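Andden Street Tenants' Association
Minutes of the November meeting
Ground floor lounge, 7:00 p.m.

Present: Abla Saliba (chair), Jad Moussa, Dalia Zaki, Léonie Leclerc (minutes), and eleven other residents
Apologies: Siham Ghanem

1. Minutes of the last meeting
Approved with one correction. Under item 4, the leak was in the B stairwell, not the A stairwell.

2. Boiler and heating
Jad Moussa reported that the landlord's agent, Rawashdeh Property, has agreed to have the boiler serviced before the end of the month. Residents on the top floor said their bedroom radiators come on late in the evening and stay lukewarm. Two households are using space heaters. Abla asked everyone with a heating problem to write down the time and the room and send it to Jad, who will put them in one letter.

A resident asked if rent could be held back. Abla said not without legal advice, and that the tenants' clinic at the Vudavgate library takes walk-ins from 4:00 p.m.

Action: Jad to send letter to Rawashdeh.

3. Laundry room
The second dryer is still out of order. Vollov, the machine contractor, came out but did not have the part. Refunds for coins lost in the dryer have to be requested from Vollov directly, and the phone number is on the side of the machine. Dalia Zaki asked that people take their loads out when they finish. There was some discussion about whether it is all right to move another person's wet clothes. It was agreed that it is, after 20 minutes, if they are put on the folding table and not on the floor.

Action: Dalia to call Vollov again and put up a notice about the 20 minutes.

4. Accounts
Opening balance $2,415. Spent $697 on the new lock and keys for the bike room and $85 on printing. Closing balance $1,633. Accepted as read.

5. Bike room
New keys are with Abla. One per household, to be signed for. Four bikes have no tag. They will stay where they are until January and then be offered to residents.

6. Recycling
The blue bins are being filled with bagged trash and the hauler has left them behind twice. Léonie to ask Rawashdeh for lids with slots. Moving the bins nearer the gate was suggested and put off to the next meeting.

7. Any other business
The hall light outside 2C flickers. Reported already, no reply yet. Jad will add it to the letter.
A resident asked for the front door to be kept shut in the evenings.

Meeting closed 8:25 p.m. Next meeting in January, same room.

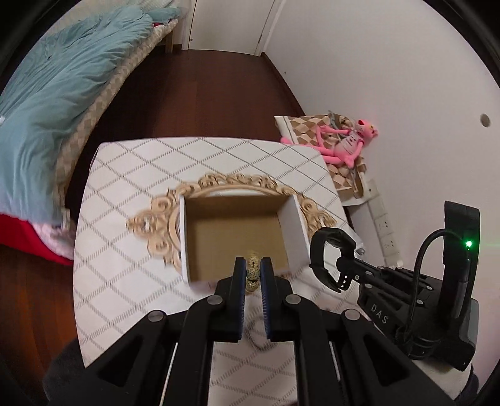
Small speckled egg, patterned white tablecloth.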